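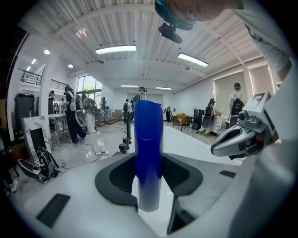 How Do You Teach a Robot to Tidy a Bathroom?

Think about how you learned to tie your shoes. Somebody probably sat next to you and did it slowly, and then you tried. You got it wrong a lot, and then one day you got it right!

Robots can learn by being shown, too. A robot doesn't have eyes like yours, though, and it has never picked up anything in its life. So the people who teach it have to show it what a hand does – every reach, every squeeze, every letting go.

One way is called teaching by hand. The teacher holds a gripper, a tool with two fingers that open and close a lot like the ones on a robot's arm. Then the teacher does an ordinary job with it, like picking up a bottle by the bathtub. Little cameras record the whole thing from close up, and a computer saves how the gripper moved.
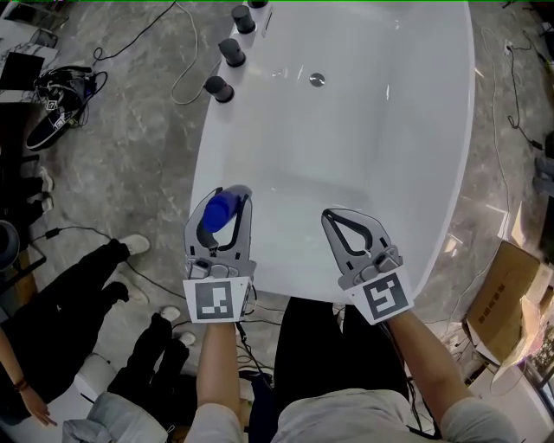
Why not just use your own fingers? Try this at home. Pick up a spoon and feel how many fingers are helping. Now try it with only your thumb and one finger. Much harder, right? A robot with a two-finger gripper has to do everything that way, so it needs lessons from somebody who is working with two fingers as well.

You may also spot square cards with black and white blocks on them. Those are markers. A computer can find a marker in a picture very quickly, and from the way the square looks (big or small, straight or tipped) it can work out where the tool is and which way it's pointing. Pretty clever for a piece of checkered card!
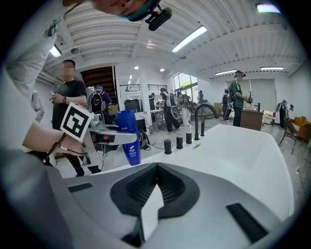
The other way is remote control. The teacher stands somewhere else, moves a controller, and the real robot copies along. It's a bit like a video game, except that if you drop the cup, there's a real cup on the floor.

One lesson is never enough. A team might show the same small job 200 times, with the bottle in a new spot each time. If the bottle always stood in the same place, the robot might learn to reach for that place and grab nothing but air when the bottle moved!

Try It: Be the Robot

You need a partner, a plastic cup and 2 pairs of kitchen tongs.

Put the cup on the table. Your partner moves it to a new spot with one pair of tongs, very slowly. You watch, then copy with yours. Now put the cup somewhere different and do it again. After 6 turns, swap jobs.

Was it easier to be the teacher or the robot? Tell us what happened, and draw your best robot hand if you like.

Written by Darnell Villanueva for Brimwood
29 August 2022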